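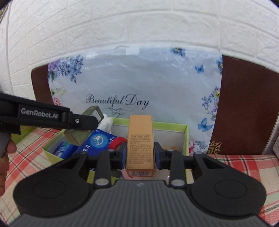
Written by J. Osley
Workshop member and hobby builder, Wirkbridge Shared Workshop
June 18, 2022

Setting up a two-handed box-packing task with hand-held grippers

The aim is a set of hand-guided runs you can later use to teach a small arm to pack and unpack a box. You do the moving, one gripper in each hand, and the footage from the grippers does the rest. I wrote these steps up after a month of trying it on a table at Wirkbridge in May.

1. Choose the box
Use an open cardboard box with straight sides. A bright rim helps, as you can tell at a glance in the footage where the edge is. Mine is yellow-green outside the opening and white inside.

2. Choose the contents
Mix stiff cartons with soft packets and a roll of tape. Stiff cartons are the easy ones. Shiny packets crease when you close on them and need a slower squeeze. Put in a bit of soft white padding too, because it hides the bottom of things and makes you work for a grip.

3. Leave the background alone
I tried a plain sheet behind the box and went back to a busy one. A printed panel, a patterned cloth and a textured wall give the tracking plenty to hold on to. Once you start a batch, don't move any of it.

4. Set the pads
Open both fingers fully, then close them on a tall carton. The pads should meet its sides square on. If one touches first, the carton will twist. Slacken the linkage, nudge it and try again. My notes from the Janevski build call for 2 checks per gripper – one at the start of the batch and one halfway.

5. Do a run
Start with the fingers open above the box. Come down straight, stop, then close. 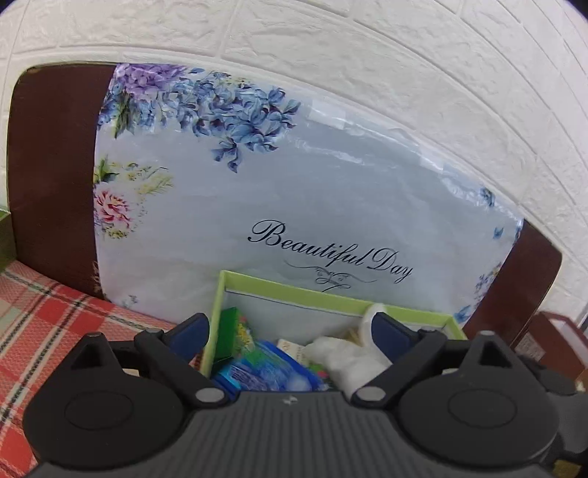 Fingers open over the box, with nothing held between them.

Lift until the item is clear of the rim before you move sideways. With two grippers, let one hold still while the other travels. I keep each run to 12 seconds and do 95 in a batch, with a break when my wrists ask for it.

6. Save and sort
Save each run on its own. I use a small script called Flukport, which renames the files and drops any that are too short. The full set now stands at 3820 runs.

If you drop something, keep the run and mark it as a miss. Put the item back by hand and start the next one from the open position.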